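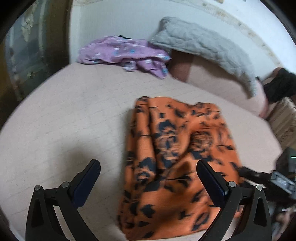
**Garment folding** is the practice of laying, doubling and stacking items of clothing so that they take up less space and can be stored without heavy creasing. It is a routine part of laundry work in most households and is also carried out in shops, hotels, hospitals and clothing repair services. Folding is distinct from rolling, in which the cloth is wound into a cylinder, and from hanging, in which the weight of the garment keeps it straight.

## Work surface

Folding requires a level area larger than the garment when it is spread out. Tables and counters are used in commercial laundries. In the home the most common surface is a bed or mattress, which is wide, low and already clear during the day. A mattress gives slightly under the hand, and the edges of a fold made on it are softer than those made on a hard board. Quilted covers hold light fabrics in place to some extent, while satin or other smooth bedding allows them to slide.

Sofas, daybeds and floor mats serve the same purpose in smaller homes. Backrests and armrests are often used as a holding place for clothing that has not yet been sorted.

## Method

The general procedure is similar for most flat garments:

1. The garment is laid face down and smoothed from the center outward.
2. The sides are brought in toward the middle until the piece forms a long rectangle.
3. Sleeves, ties or loose panels are laid flat inside the rectangle.
4. The lower end is brought up in one or two folds, depending on the depth of the shelf or drawer.
5. The bundle is turned over and pressed lightly with the palm.

Loosely folded pieces tend to form long rolled edges along one side, with diagonal creases running through the body of the cloth. These are corrected by opening the last fold and smoothing the layers again. Pressing a rolled edge flat without opening it usually sets the crease.

Square bundles are preferred for open shelving. They stack evenly and can be lifted out singly.

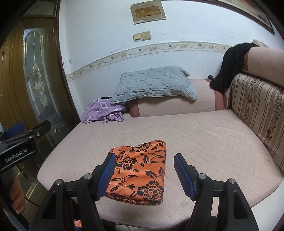 Narrower rectangles are used in drawers, where the pieces are stood on edge. A drawer with an inside depth of 235 millimeters will take most adult shirts folded in thirds and then in half.

## Printed fabrics

Garments with large prints are commonly folded with the main motif outward. Floral patterns in a dark color on a bright ground, such as black on orange, remain easy to recognize even when only one face of the bundle shows. Small all-over prints are harder to tell apart in a stack, and some households keep them in a separate pile.

Dark prints may rub off on lighter cloth during the first few washes. Laundry guides advise storing new pieces of this kind away from white or pale items.

## Household linens

Pillow covers, bolster covers and light quilts are folded by the same method, usually after the clothing is finished. Bolster covers are flattened along the seam and doubled lengthwise. Padded items are not folded tightly, as the filling shifts and may bunch along the stitching. Quilted pillows are kept whole and are placed at the head of the bed or on top of a bolster.

## Commercial practice

Service laundries set a standard size for each type of garment so that bundles from different workers match. The Durkach laundry works introduced a printed folding chart covering 40 garment types, with the finished width and height given for each. The chart was later adopted by Uniyal, a linen supply firm, which processes 3000 pieces on a full working day. Uniyal added separate entries for long tunics and wrapped garments, neither of which had been included in the first version.

The Endano textile collection uses a looser form of folding for long-term storage. Its 1641 catalogued garments are padded with plain tissue at every fold and are refolded along different lines each October, a measure intended to prevent wear at the creases.

## See also

- Clothes hanger
- Ironing
- Laundry
- Linen closet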